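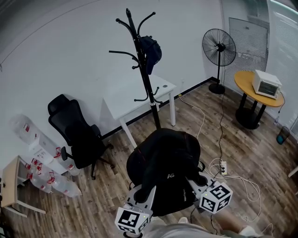 2 min read

Kedo opens bag and coat repair service to office workers in Gandale

GANDALE - Repair company Kedo will begin collecting worn backpacks, coats and caps from workplaces in Gandale in August, the company said Wednesday.

Under the new service, employees leave items at a collection point in their building. Kedo picks them up once a week, repairs them at its Usmani Street workshop and brings them back on the next round. Zippers, torn straps, split seams and worn linings are covered. Shoes and leather goods are not.

Kedo ran a trial of the service with two employers last winter. Staff handed in 416 items during the trial, and broken zippers were the most common problem.

"Most people know a good bag can be fixed, but the shop is closed by the time they leave work," said Iqra Mirani, managing director of Kedo. "We had customers who carried a backpack with a safety pin in it for a year. Picking up at the office was the simplest answer we could find."

The workshop has taken on two more sewing machine operators for the launch and expects to handle up to 500 items a month by the end of the year.

Property manager Ginov will offer the service to tenants in its downtown buildings. Collection points will be placed near the main entrances.

"Tenants have been asking for practical services they can use during the day," said Manaia Kereama, head of tenant services at Ginov. "There is no charge to the employer, and staff pay Kedo directly for each repair."

Prices are set by type of repair and confirmed by text message before any work starts. Items that cannot be repaired are returned free of charge.

Employers outside the Ginov buildings can ask to join the collection route through the Kedo workshop, which is open weekdays from 8 a.m.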